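The Long Way to a Cookbook

It took three winters to write and one afternoon to name. Steam & Patience, out this month from the small press Zindside, is a book of dumplings, buns, puddings and savoury custards, and its author would like you to know straight away that the title was not her idea. "I wanted to call it Put the Lid Back On," she says, pouring the tea. "My editor thought that sounded a bit cross."

We meet at her kitchen table on a Friday, a little after ten in the morning, with the radio muttering in the next room and a stack of proofs holding the back door open. She has lived in this house for most of her adult life and written two earlier books in it, one on preserves and one on what she calls weekday suppers. Neither sold in any great number, but both have the kind of readers who write letters, and she has kept every one of them in a biscuit tin - or in several biscuit tins by now, as it happens.

It was the letters that started this one off. A column she wrote for the Vokavetti food pages on plain steamed buns brought in more mail than anything she had done before, much of it from people whose dough had let them down. "They were so apologetic, the poor things," she says. "They'd used old yeast, or they'd had the kitchen too cold, and they thought it was a flaw in their character. I thought, well, somebody ought to sit down with these people for a whole book."
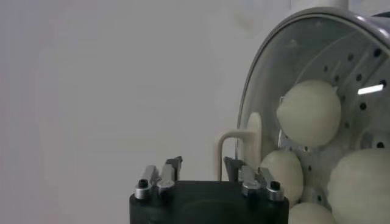 Readers of that column still argue with her about sugar in the dough, and one wrote again last month to say that a spoonful is plenty and that any more belongs in a cake. She has a good deal of sympathy with this. The basic recipe in the book went through 4 versions before she was satisfied, and the sweetness came down a little each time, until what was left was just enough to flavour the crumb and keep the yeast happy.

The manuscript she first handed in ran to 738 pages, which she admits was cheeky. Zindside had asked for something you could hold in one hand. A whole chapter on leaf wrappers had to go, and so did a long and fond essay on her grandmother's pudding cloths, though a paragraph of it has crept back into the introduction. "I did sulk," she says. "I sulked for a week and then I read it through again and my editor was right about nearly all of it. Not the leaves. I'll be sorry about the leaves until I die."

What remains is arranged by how much time you have, and I found that a very kind way to set out a cookbook. The opening chapter is for evenings when you walk in the door hungry, with silken egg custards, fish with ginger, and greens dressed in the simplest possible way. The last is for wet Sundays, and it includes a marmalade pudding that I've now made twice and would happily make again tomorrow. In between come the buns, filled and unfilled, with pages on kneading and proving that are as calm and clear as any I've read.
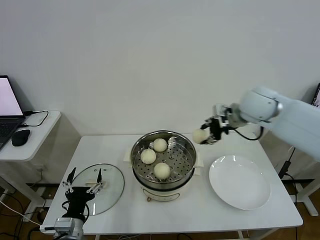

Couldn't a beginner start with the filled ones, a woman at the Trornura bookshop launch wanted to know, when those are the ones everybody's children ask for? The answer, given at some length and with a lot of laughter from the back rows, was yes, of course, but make a plain batch first and eat them warm with butter, so you know what the dough is like before you go hiding pork inside it.

She tells the story again for me with obvious pleasure. She is a generous talker, and questions about one thing tend to wander off towards another. I ask about measurements and hear about a ferry trip. I ask about the ferry trip and get, at last, a very good explanation of why she weighs her water. All of the recipes are in grams, with cups given beside them for anyone who'd rather, and the flours are ones you can find at an ordinary supermarket.
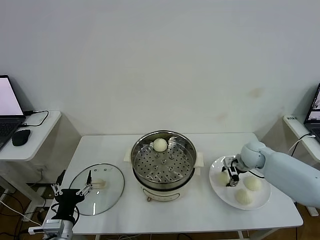 A white steamed bun with a pleated top.

Are there more books to come? She looks at the biscuit tins before she answers. There is talk with Urio, who produced the audio edition of her preserves book, of recording the new one with all the stories put back in, pudding cloths included. And there's a folder upstairs marked Leaves, which her editor has been told about and has so far been very polite about. "I'm not in any hurry," she says, getting up to fill the kettle again. "Now, you'll stay for lunch, won't you? It's only soup."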